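Reading Habits & Attention, wk 4 — handout
Notes from the lecture, tidied up a bit. L. Sepp's slides go up after the reading quiz.

Last time: why people stop partway through books. This time: where and when people read at home, and what that does to how much they remember.

Main claim for today — reading is a habit tied to place before it is a habit tied to taste. People say "I like novels" but ask them when they last finished one and they tell you about a chair.

Three terms you need:
Cue — whatever starts the reading (time of day, spot, an object left out)
Session — one unbroken stretch, however short
Return — picking the same book up again within a day or so

The Poltdale diaries. Elīna Vanags had 53 adults keep a paper diary for the month of October. Every session got written down: start, stop, where, what book, what ended it. Messy data, people forget, but good on the "what ended it" column. Top answer was tiredness. Second was going to get something from another room and not coming back. 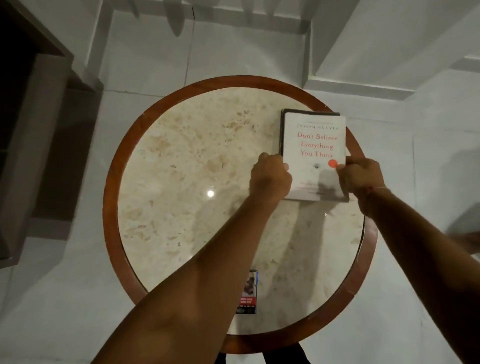 Sessions started in bed were the shortest. Sessions started at a table or in a chair ran longer and had more returns. Be careful here, bed sessions are mostly late at night so place and hour are tangled up. Vanags says so herself in the discussion section. Don't write "beds cause short reading" in your paper, I had four of those last year.

Visible books. The part everyone remembers. Half the group was asked to leave the current book out in the open, other half shelved it after each session. The left-out group had more returns. Effect got smaller by week three, the book turns into furniture and you stop seeing it. Moving it to a new spot seemed to help some but that's from the comments people wrote in, not measured.

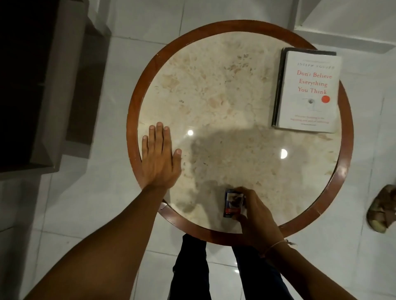 Fig. 2. Book on a side table, within the "left out" condition as Vanags defines it.

Recall. Seperate study, Algirdas Ramanauskas, the Skukura reading room. Everyone read the same 3,000 word essay. One group straight through, one group in short pieces with a 90 minute gap between. Tested the next morning. The gap group did a little better on gist and no better on detail. Know the difference:
Gist = what was the argument
Detail = names, order of events, exact wording
Exam will ask which one improved. It's gist.

Objection (Jaunzems): an essay is not a book. 3,000 words you can hold in your head, a long novel you can't. With a long book the gaps may cost you, you have to go back over pages to find your place. Ramanauskas has not replied to this in print as far as I know. Good paper topic if anyone is stuck.

Two books at once. Lots of people do this. Diary keepers with two books going read more minutes total but finished fewer. Worth asking if finishing is the right thing to count at all — we came back to this at the end and ran out of time.
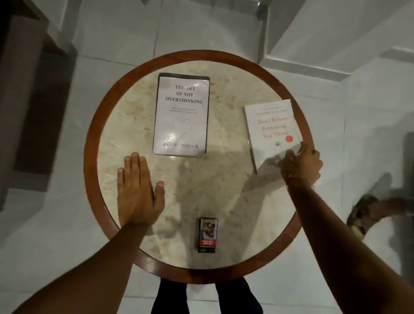 Kinds of book matter too. Short chapters get picked up in small sessions, self-help and essays especially. Long-chapter fiction waits for an evening. Sigita Bite's term for this is "fit", meaning chapter length against the time a person really has. Her chapter is in the packet, pp. 11 to 19, skip the appendix.

For next time:
Read Bite, and the Liepiņa interview (short).
Keep your own diary till we meet, same columns as Poltdale. Paper not phone.
Response, 1,000 words max, on either the Jaunzems objection or the two-book question. Put your section number on it this time please

Office hours moved to 2:30, same room.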